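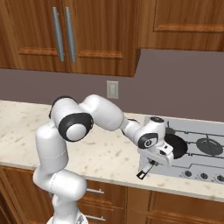
Sim kitchen, left counter view. Gripper beside the pan, handle out over the counter.

September, pan task, teleop session 4

Started 9:40. Same kitchen layout as last session, no changes to the counter or the stove. Driving with the hand controller, Gotbridge build, position mode. Translation scale is down to half. At full scale my small wrist corrections were coming through as big swings at the gripper and I kept bumping the stove.

Task wording for the set: pick up the frying pan, move it off the cooktop, set it down on the counter. One demo is one full run, from home pose to fingers open and arm clear. If I have to back out and regrasp, I keep the run but mark it "regrasp" in the log so whoever trains on it can decide.

Approach notes. Coming straight down beside the pan is easy to see from the side view but leaves the fingers pointing at the grate, and there's not much room to close on anything. Better to stop a bit high, turn the wrist while still in free space, then lower. I was doing the turn and the lowering together in the first few runs and those are the ones with the jerky middle section. Colour the trace by speed in Plernimeck and they stand out right away.

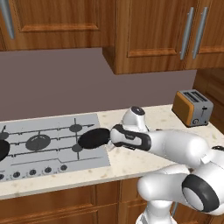
View from the other side, gripper at the edge of the pan. Toaster at the back of the counter.

From this side the forearm passes over the counter between the toaster and the stove. Watch the elbow if you swing back to the right. I clipped the toaster once on a return to home and threw that run out.

The rim grasp is harder to judge here than I'd like. The wrist housing covers most of the contact, so I've been flipping to the hand camera for the last bit and then back to the side view for the carry. Flipping mid-motion costs me a pause of a second or so. Pauses are trimmed on export, threshold unchanged.

Handle grasp, hand camera:

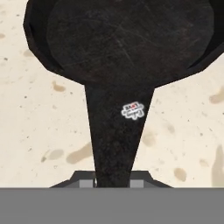

I want the handle running straight down the middle with a pad on each side before I close. If it's at an angle the pan twists when it comes up, and I end up correcting through the whole carry. Line up first, then close slowly. Squeezing the trigger fast makes the physics jump a little, same as it did with the kettle.

Tally at lunch: 83 runs saved, 7 marked regrasp, 9 deleted. Roughly an hour and a half of driving, and my hand was sore by the end of it.

To do:
- replay the regrasp runs and check the labels
- ask Delacroix for the newer controller firmware
- try rotation scale at 0.7, leave translation where it is
- copy the set to the Pramix drive before anyone resets the machine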